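How to Apply for a Support Slot on the Rendasley Summer Concert Series

Updated 2018-02-09

The Rendasley Summer Concert Series presents touring headline artists each July at Bresham Park. Every headline date includes one support slot reserved for a regional act. This page explains how to prepare and submit an application. Please read all of it before opening the form.

Who may apply

Bands, duos and solo performers who live in the Rendasley area may apply. The act must perform mostly original material and must be able to play a full set of 40 minutes. Tribute acts are considered separately and should use the Community Stage form. An act that opened for a headliner last summer may apply again, but will be placed behind new applicants of equal standing.

Step 1. Prepare your recordings

Choose three songs. At least one must be a live recording, made without overdubs, so that the booking office can judge how the act sounds on stage. Studio tracks may be demos. Save each song as a separate MP3 and name the file with the act's name followed by the song title. Do not send a full album or a link to a private playlist.

Step 2. Write a short biography

The biography may be no longer than 400 words. State where the act is based, who plays which instrument, what has been released and where the act has performed in the past two years. Press quotes are welcome if the publication is named. The text may be used in the printed program, so write it in the third person and check the spelling of all names. 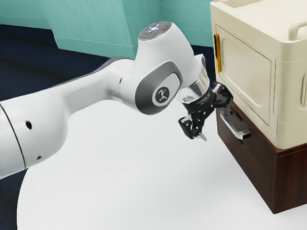
Step 3. Draw up a stage plot and input list

The stage plot is a simple overhead drawing showing where each performer stands and where amplifiers, drums and monitors are placed. Mark every position that needs electrical power. The input list gives each microphone or direct line in numbered order, beginning with the kick drum where there is one. Support acts are limited to 12 inputs. Larger groups should combine keyboard or backing vocal lines before applying.

Step 4. Complete the form

Select "Support Slot" on the first screen of the application form. Enter one contact person only; all messages from the booking office will go to that address. Indicate every date on which the act is available. Acts that can play only one date are accepted, although their chances are lower. Attach the recordings, biography, stage plot and input list, then press Submit. A confirmation number is sent by e-mail. If it has not arrived by the next business day, check the spam folder before writing to the office.

Step 5. Wait for the decision

The booking office makes a short list for each date and forwards it to the headliner's management, which has the final choice. Applicants are told of the result in writing. Comments on individual applications cannot be provided.

If your act is selected

A performance agreement will be sent with the offer. Each support act receives a flat fee of $470, paid by check after the show. Drums and bass amplification are supplied by Matić Backline and shared between acts; cymbals, snare and pedals are not included. Merchandise may be sold from the Jidden Street gate, subject to the headliner's approval.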